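Posturville is back, friends, and if you spent any part of your misspent youth in a damp basement with a borrowed amp, you'll know why that made a few of us put down our sandwiches. The four-piece plays the Ancombe on Wed 30 October, its first show in 14 years, with Kaltent opening.

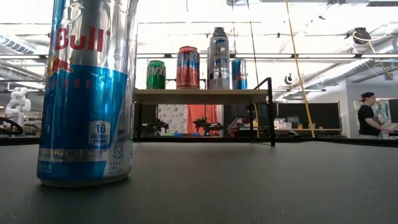
A Red Bull can on a dark gray tabletop.

Singer Rhona Gourlay tells us the old songs are all still in there, even the one with the kazoo, and that drummer Angus Cowie has been relearning his parts from a cassette his sister kept in her glove box. They'll also play a handful of new tunes from a record planned for February on the Oyewole label (bless them for keeping at it), which Gourlay calls "slower, but louder where it counts."

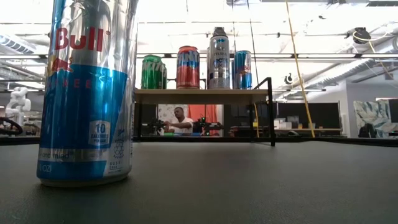

The can's blue band, with its "10 CALORIES PER CAN" badge.

The room holds 121 people, and Morven Innes at the box office expects it to fill up, so don't dawdle. Tickets are $10, same as last time, and doors open at seven. Bring earplugs and, if you still have one, your old Posturville shirt.
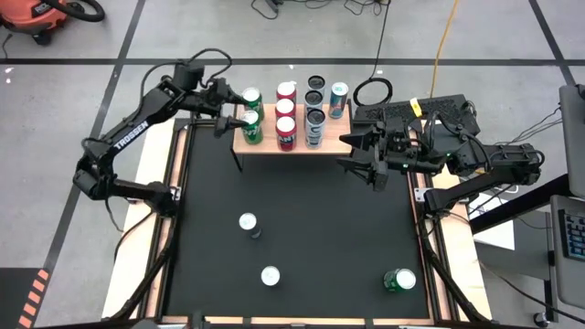 Can I get in if I'm under 21?
All ages are welcome, but anyone under 16 needs to come with a grown-up.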